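Home | Catalog | Setup | Repair Desk | Loans | Contact

Section 4. Adding Books to a Harnura Lending Shelf

This section covers the intake of new and donated books after the Harnura software has been installed and the shelf list has been created. It assumes you have a working label printer and at least one user with Editor rights. Shelf lists made with the older Porix program must be converted first (see Section 3).

4.1 Before you start

Close any open loan windows. Records that are open on another computer can't be saved, and the program gives no warning until the last step.

Sort the books into fiction, nonfiction and young readers. Series books should be kept together, in reading order, so that they receive consecutive shelf numbers. 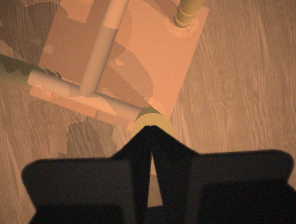 Check that the shelf numbers you plan to use are free. Harnura does not reuse the number of a withdrawn book unless the old record has been purged. To purge a record, an Editor must open it, choose Withdraw, and then choose Purge from the same menu.

4.2 Creating a record

1. From the main menu, choose Intake, then New Title.

2. Type the title exactly as it is printed on the title page. Do not copy it from the cover or the spine. Covers often leave out a subtitle or run the series name into the title.

3. Enter the author, last name first. For a pen name, enter the pen name here and the legal name, if known, in the Also Known As field.

4. Enter the series name and the volume number. Leave both fields blank for a stand-alone novel. Do not type "none."

5. Choose up to 8 genre tags. The first tag decides the shelf. A fantasy with a romance plot goes on the fantasy shelf if Fantasy is listed first.

6. Enter the year of publication. For a reprint, enter the year of the edition in hand and put the first publication year in the Notes field.

NOTE: The Year field accepts 1825 and later. Earlier books must be entered with the year left blank and the date typed in Notes. They will sort to the end of any list ordered by year.

7. Choose Save. The program assigns a shelf number and returns to the Intake menu.

4.3 Spine labels and pockets

Labels are printed in sheets of 17. A part-used sheet can be fed again, but only from the top edge, and the starting position must be set by hand under Print, Start At.
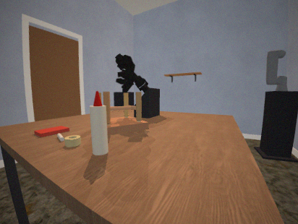
Spine labels go 2 inches above the foot of the spine, square to the edge. On thin books, turn the label a quarter turn and place it on the front cover next to the spine. Card pockets are fixed inside the back cover with white craft glue. A plain bottle with a cone nozzle, like the red-tipped one on the table, is suitable. Run a thin line along three sides of the pocket -- leave the top open -- and press flat under weight.

CAUTION: Do not glue a pocket over a map, a family tree or an author's note. Use the last blank leaf instead.

4.4 Loose pages and hinges

Minor repairs should be done before the book is made available for loan. Set the record to At Repair Desk first, or the book will show as on the shelf.

1. Open the book at the loose page and remove any old tape that lifts without force.

2. Apply a narrow bead of glue to the inner edge of the page.

3. Seat the page against the fold, lay wax paper on both sides and close the book.

4. Leave under weight for some 8 hours, then set the record back to Available.
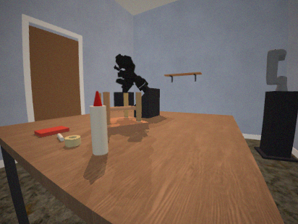

Fig. 4-1. Glue bottle, upright, red cap.

Books with a broken spine or more than a few loose pages should not be repaired in-house. Choose Send Out and select a binder from the list. The Wainwright form prints automatically; the Drumeck form must be filled in by hand and packed with the book.

4.5 Work surface

Use a flat table with room to open a large hardcover fully. Keep paperwork and finished labels at the far side, away from glue. Stack finished books spine out -- never face down and open.

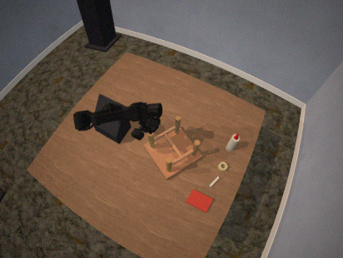

Fig. 4-2. Square wooden tabletop with black robot arm.

4.6 Checking the batch

1. Choose Intake, then Batch Report.

2. Compare each shelf number on the report with the spine label.

3. Correct any mismatch in the record and reprint the label. Do not alter a printed label in pen.

4. Choose Release. The titles appear in the public catalog after the next overnight update, which starts at 2 a.m.

Batches left unreleased at the end of November are carried into the next year's accession list. Questions on this section go to Roman Marciniak through the Contact page. Section 5 covers loans and renewals.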